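Upstairs at Nastlow: a loft gets its tables, and the town gets a place to sit down and work

Jan 25, 2018

3 min read

The old upper floor at Nastlow has been closed off for so long that plenty of regulars didn't know it was there. Now it's open, it has tables, and people are already using them!

Nastlow, the shared workspace on Avusstead Road, has spent the winter turning its loft into a second work area. The ground level stays as it was, with the big white table that everyone crowds around. The loft is for people who want a surface of their own, a bit more air, and a view over the railing at whatever is going on below.

"I kept going up there with a tape measure and coming back down grinning," said Prasanna Roy, who manages the building and drew up the plan for the loft. "It's a lovely space. It only needed a floor you'd want to walk on and something to put your elbows on."

The floor came first. The old carpet went out in the fall and wood-look planks went down in its place, in a mix of browns, grays and tans. Roy picked the mixed tones after laying sample boards out downstairs and asking people to point at the one they liked. The planks cover 700 square feet, and the whole job was finished in 12 days, which included a long weekend when the glue was late.

Then there's the railing, and if you go up for no other reason, go up for that. It's dark metal, with a handrail on top and horizontal bars underneath, and it sweeps around the open edge in one big curve. It was built along with the loft and had been hidden behind temporary panels for years. The crew from Dissanayake, the local metal shop, took the panels down, tightened every post and gave the whole thing a fresh coat of paint. Roy had a budget set aside for replacing it and was delighted to spend the money on furniture. 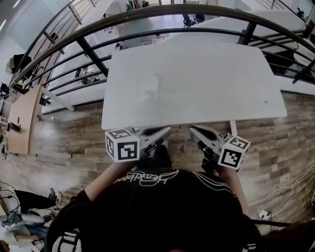
On the upper level at Nastlow, with white tables by the curved railing and the larger table on the floor below.

The furniture is simple and all the better for it. The new tables have plain white tops and slim white legs, and they're light enough for two people to shift without a fuss. Put one by the railing and you've got a spot for a quiet morning. Push a few together and there's room to spread out parts, drawings, or a very large lunch. The tops are matte, so the overhead lights don't bounce back at you, and pencil comes off with a damp cloth. (I tried it. It does.)

There's a light wood desk up there as well, kept from the old office. Several people asked for it to stay, and it's already the hardest seat to get. My advice is to come before nine.

Membership stands at 66, up from 36 before the loft work was announced. Roy says the new arrivals are a real mix, with bookkeepers and model makers sitting alongside people testing hardware they've put together themselves. Zatasero, the design class that used to meet downstairs in the evenings, has moved its sessions up to the loft and will stay there through the spring.

It isn't all finished, and Roy is cheerful about that too. Cables are the next thing on the list. The loft was wired for a handful of lamps, and everybody who works there now arrives with something to plug in, so power cords tend to gather on the floor. More outlets are going in along the wall in March, along with hooks for coats and bags. A few more chairs will be carried up from the lower level once the area by the doorway has been sorted through.

Sound carries between the two levels, as you'd expect with an open edge. Members have settled on taking phone calls downstairs in the hallway, and so far it's working nicely. There was talk of curtains, but the idea got a firm no from the people who like to look over the rail and see who has just come in.

The loft keeps the same hours as the rest of the building, and members don't pay extra to use it. Visitors can ask at the front desk for a look around, and Roy will usually take you up in person if there's a spare minute. Wear comfortable shoes and expect to hear a good deal about planks.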